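4.3 Setting up a substitution board for a match

The Prendeck board shows the number of the player going off in red and the number coming on in green. Each panel holds 2 digits. Complete pairing (section 4.2) before you start.

1. Hold the power key until both panels show 00.
2. Select MATCH with the mode key. The board beeps once.
3. Enter the number going off, for example 39, and press OK.
4. Enter the number coming on, for example 13, and press OK.
5. Raise the board with the red panel facing the field.
6. Press CLEAR before the next substitution.

Note: Added time is entered in the ADD mode. MATCH mode does not accept a single digit without a leading zero.

Note: The event memory stores 2000 entries. When it is full, the oldest entry is overwritten. Export the log at the end of each round of games.

Caution: Do not charge the board in its carrying sleeve. Disconnect the charger before use on the touchline.
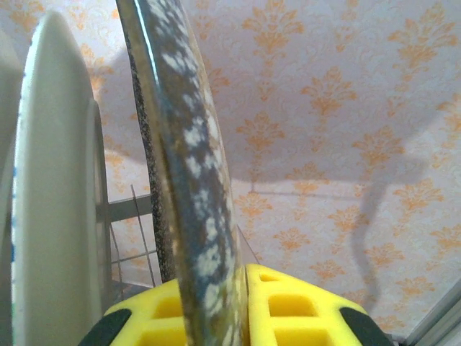
Fig. 7. Speckled plate held upright, edge-on, between two yellow fingers.

If a panel stays dark after step 1, see section 9, Faults.

Revised August 2019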